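Dellura发布儿童床品整理与收纳指南

2022年11月13日，家用纺织品企业Dellura发布《儿童床品整理与收纳指南》(以下简称“指南”)。指南适用于单人儿童床的日常铺设、晨间整理和换季收纳，涉及床单、薄被、枕头、靠垫及床侧长条形软靠。文本由Dellura产品技术部编写，合作零售商Bastos参与了用户调查，内容即日起可在双方门店免费领取。

指南的编写始于今年8月。Dellura与Bastos在该月向购买过儿童床品的家庭发放问卷，收回有效问卷463份。其中267户表示，床上物品的晨间整理由孩子独立完成或与家长共同完成。问卷中反映较集中的问题有：薄被铺平后容易向一侧滑落，小件织物夹在被褥之间不易发现，枕头长期折放后外形难以恢复，床单印花在反复洗涤后颜色变浅。

产品技术部负责人Viera Bednárik表示，现有洗护标签只说明洗涤、烘干和熨烫条件，对每天的摆放方式没有说明。“用户问得最多的是被子白天放在哪里。标签上写不下这些内容，所以单独成文。”

一、薄被的日间放置

指南将薄被的日间放置分为平铺、三折和纵向折卷三种方式。平铺适用于床面无其他物品的情况。三折后的薄被置于床尾，占用床面较小，但厚度增加，年龄较小的儿童展开时需要协助。纵向折卷是沿被子长边方向收拢，使其呈长条状，可沿床侧放置，也可斜放在床面上。缎面质感的面料表面摩擦较小，折卷时应先压出空气，再由一端向另一端收紧，否则容易散开。收紧后表面出现褶皱属正常现象，展开抖动后平放即可，无须每日熨烫。
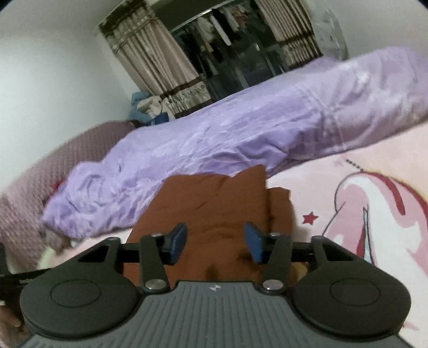
淡紫色被子沿长边收拢后斜放在床面，右侧为独角兽印花床单。

二、床单印花面的保护

浅色底、大面积图案的床单在儿童床品中使用普遍。指南建议将主要图案置于床面可见一侧，铺设时以图案边缘为参照校正床单方向，再固定四角。拉平时应从床单中部向两侧施力，避免只拉扯一角，以免图案区域受力不均。

洗涤时印花面朝内翻折，与深色织物分开。棕色、深红色等颜色的布料首次洗涤前应单独浸泡，确认无明显浮色后方可与浅粉色床单同洗。晾晒时避免强光直射印花面。首次使用前建议清洗一次。

三、小件织物

小件织物包括枕巾、盖布、围巾、儿童上衣等临时放在床上的物品。指南要求在折叠薄被前先将小件织物取出，检查位置依次为枕下、薄被内侧、床单与床垫之间、软靠与薄被之间。最后一处在问卷中被多次提及，体积较小的物品落入后从正面往往只露出一部分。

针织类床侧软靠表面有凹凸纹理，容易附着线头和碎屑，宜用软毛刷沿织纹方向清理。软靠可随床侧弯曲放置，但不宜长期保持同一弯折位置，建议每次更换床单时调换两端。

四、枕头与靠垫

枕头和靠垫的整理以恢复外形为主要目的，步骤为取出、拍松、理平接缝、放回。取出时应双手从左右两侧握持枕身中段，避免单手提拉一角，单点受力会使填充物向对角聚集。握持力度以布面略有内陷、枕身不滑脱为准。

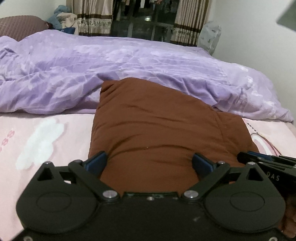 放回时的角度对外形影响较大。枕头直立靠放时，上缘不应承受其他物品的重量。如果像这只素面棕色长方形枕头一样靠在后方的床品上，上缘出现翻折和压痕，应将枕身略向外移，把翻折部分展开后重新靠放。带轻微光泽的面料对折痕较为敏感，从侧面光线下检查更易辨认。接缝偏斜时，应先判断是外套错位还是枕芯变形：外套错位可拉开封口重新对齐四角；枕芯变形则须整体拍松，静置后再次检查。

Dellura面料工程师Sekar Lumbantobing介绍，编写组曾讨论是否为每种面料分别规定拍松次数，最终未采用。“填充量和使用时间差别很大，写一个固定次数没有依据。指南里只写判断标准，即四角手感一致，中部无硬块。”

五、换季收纳

换季收纳前，所有床品应完全干燥。薄被采用三折后再对折的方式装入透气收纳袋，不使用真空压缩。枕头单独平放，不置于被褥下方。印花床单按图案朝内折叠，折线避开图案中心。收纳袋外侧应标注物品名称、尺寸和装入日期。

指南附有一张整理顺序表，共8个步骤，从取出小件织物开始，到摆放枕头结束。顺序表采用图文对照形式，可贴于衣柜门内侧，供儿童使用。

六、适用产品与领取方式

指南以Dellura旗下Itcombe儿童床品系列为编写基础，其他品牌的同类产品可参照使用，洗护条件以产品自带标签为准。首批印制700册，由Dellura直营店和Bastos门店发放。Trovberg仓储中心负责向外地门店配送，各店到货时间以门店通知为准。

Bastos家居品类经理Agnese Liepiņa表示，门店将在儿童床品陈列区放置指南，并由店员演示薄被纵向折卷和枕头复形两项操作。演示时间由各门店自行安排，无须预约。

Dellura计划在明年修订指南，补充双层床和带护栏儿童床的相关内容。用户可将使用意见填写在册末的反馈页，交至任一领取门店。

关于Dellura
Dellura从事家用纺织品的设计与销售，产品包括床单、被类、枕类及家居软靠。Itcombe为其儿童床品系列。

媒体联络：Dellura传播部 Michalis Balaskas

读者评论

小满妈妈
纵向卷被子我家一直这么弄，缎面那种确实爱散，后来拿两根布带子扎上就好了。请问册子有没有电子版？离门店太远。

Asabe Iyamu
第三部分的检查顺序有用。上周洗床单，洗出来一只袜子，整个床单都有点发灰。希望补充一下染色之后怎么处理。

木瓜七号
不让用真空压缩，柜子放不下怎么办

lin_y
双层床的内容什么时候出？上铺换床单非常费劲，四个角总有一个够不着。

小满妈妈
回复lin_y：先套靠墙那两个角，外面的最后套，会好一点。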